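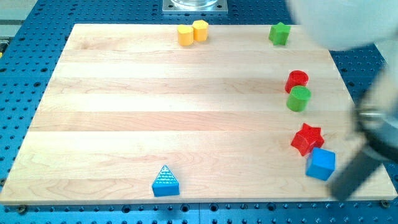
Jong-dae Chae wrote in the tracker that a grasp planner which can't tell a star from a cylinder has no business being at version 2, and asked for the label file to be fixed before anyone trained on it again. Fair. It's fixed. Labels now carry color and shape as separate fields, so "green star" and "green cylinder" no longer share an ID, as they did through most of January.

Runis
Pick planning for shape blocks on a flat board. Part of the Clarnell stack, whether Clarnell likes it or not.

What it does
Takes a color view of the board, finds the blocks, ranks them by how easy they are to reach, and sends one target pose to the arm. Blocks that nearly touch get a clearance penalty. The penalty was tuned by Eun-seong Ha over a long evening and should be left alone.

Running it
Start the camera node, then runis-plan, then the arm driver. Any other order works too, until it doesn't.
Default planning rate is 5 Hz. Setting it to 100 is allowed by the config parser and by nothing else.

Known problems
Views taken while the arm is moving come out blurred, and the detector sometimes reports the gripper as a block. Use --wait-still.
Triangular prisms get a yaw that is correct up to symmetry, meaning wrong in a way you can defend.
Issue 27 (board edge found twice) is open. Patches welcome, opinions less so.

License
Same as Clarnell. See LICENSE, once I add it.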